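Section 4. Bedding: blankets, pillows, towels

Hodon guest unit set-up guide. Soft goods chapter, updated May 15, 2024 by Eilif Tangen. Replaces the old one, bin it.

Before you start

Hands clean. No rings, no watch. Door shut, window open a crack. Blanket, pillow and towel for the unit out of the linen bag, check against the bag label. Item 805 is the fleece blanket. Wrong number, send it back down, don't swap between bags.

4.1 Blanket

1. Take it out of the bag and drop it loose on a clean flat surface. Don't pull it tight yet.

2. Leave it 20 minutes. Go do the bathroom section.

3. Brush the pile one way with a flat hand. Long strokes, top to bottom.

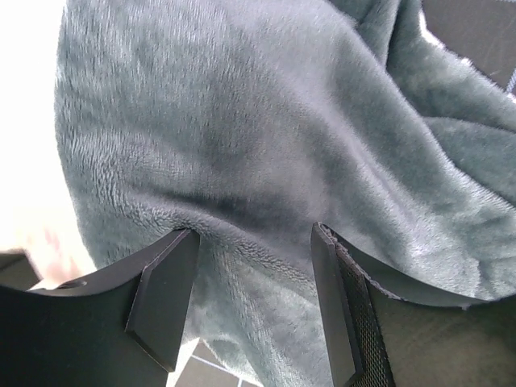 Pile direction matters more than people think. Fleece brushed two ways looks patchy even when its clean, and guests read patchy as dirty. Get the blanket bunched up in a mound first and turn it toward the light: the streaky parts, like down the left side here, are where the pile runs different ways, and the raised folds show up lighter. The streaks need the hand. The folds don't, they go when you spread it out.

4. Spread, then fold in half the long way. Fold again. Fold edge faces the door.

CAUTION: No iron on fleece. No steamer either. It mats and stays matted.

Note: lint roller only for hair. Soltico refills fit the handle, the Ellell ones are too narrow and fall off.

4.2 Pillow and towel

1. Check the pillow seam all the way round. Loose thread, snip it. Open seam, reject.

2. Press down on the middle with a flat palm, let go, turn over, repeat. Lumps get worked out toward the corners.

3. Cream pillow and dark gray towel get checked on the same mat but keep them apart if you can. A towel thrown down crumpled ends up with an edge under the pillow, then you drag both when you pick one up.

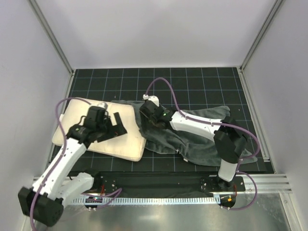 4. Lift the pillow off first. Then shake out the towel, fold in thirds, and set it at the foot of the bed.

5. Pillow goes at the head, seam side to the wall.

CAUTION: Dark towels shed the first few washes. New ones get washed 2 times on their own before they go anywhere near a cream pilow.

4.3 If something is off

Towel smells musty: back to laundry, cold wash, no softener.
Pillow flat after pressing: replace. Spares are in the Hellström cabinet, top shelf.
Blanket still streaky: brush again, other direction.
Anything else: ask Cyprian Urbańczyk, extension 98.

Next: Section 5, Bathroom.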